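Workshop notebook, textile conservation room
October, entry 17
Entered by Radek Tóth; read by Ashwin Rai

Subject: Colorfastness of replacement cottons, second round.

The swatches supplied by Tanguy were tested this morning against the two house standards. Each swatch was stitched to undyed cotton, soaked in deionized water for 31 minutes, and pressed under glass until dry. The orange and the dark brown bled onto the undyed cloth at both edges. The green and the grays showed no transfer that could be detected under the daylight lamp.

The orange was then rinsed a further 2 times and tested again. Transfer was reduced but remained visible along the stitch line. It is therefore not approved for any repair that may later be wet cleaned. Mr. Rai has asked that the brown be held back as well until Bernano confirms which dye was used – their sheet gives a shade number only.

Thread: the 400 m spool of fine cotton is approved for seam work. The polyester thread left over from the Pistus order is not to be used on cotton patchwork, as it is stronger than the cloth and cuts the old seam allowances. 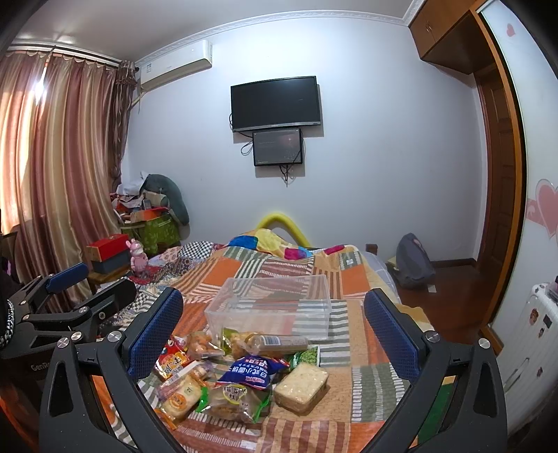 Remaining work. Rub tests, dry and damp, are to be carried out on the striped cloths, with the stripe and the ground recorded separately. The light test has not been started; the blue wool cards are on order from Endalico. Swatches are filed in the second drawer, labeled by supplier and shade. The lamp needs a new tube before the next reading.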